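Why Is Yellow So Hard to Ignore?
by Polyxeni Margaritis

Think of the last time you lost something. Was it a gray sock? A brown mitten? I bet it wasn't a yellow rubber duck. Yellow things are terrible at hiding, and they don't even seem embarrassed about it.

How your eyes do it

At the back of each eye you have tiny light catchers called cones. Most people have 3 kinds. One kind is best at catching short waves of light, one is best at middle-sized waves, and one is best at long waves. (Scientists named them short, medium and long. It must have been close to lunch.)

When yellow light comes in, the medium cones and the long cones both get busy. Your brain hears from 2 kinds of cone at once, both of them shouting, and decides it is looking at something bright.

Yellow and its best friend

Yellow looks even louder beside black. Black bounces back hardly any light and yellow bounces back lots, so the line between them is easy to see. Wasps worked this out long before people did. A bird that has tried one wasp tends to remember the outfit.
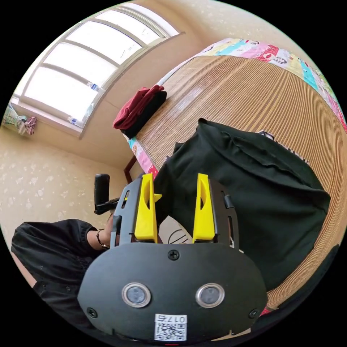

Try it at home

Cut out one yellow paper square and one dark blue one. Lay them both on a black T-shirt. Ask a grown-up to stand 20 steps away and tell you which is easier to see. If the grown-up complains about the walking, take 3 steps off and call it science.

Then swap the black T-shirt for a white one. Yellow suddenly gets very shy.

Words to know

Cone: a light catcher in your eye. No ice cream involved.
Contrast: how different two things look when they are side by side.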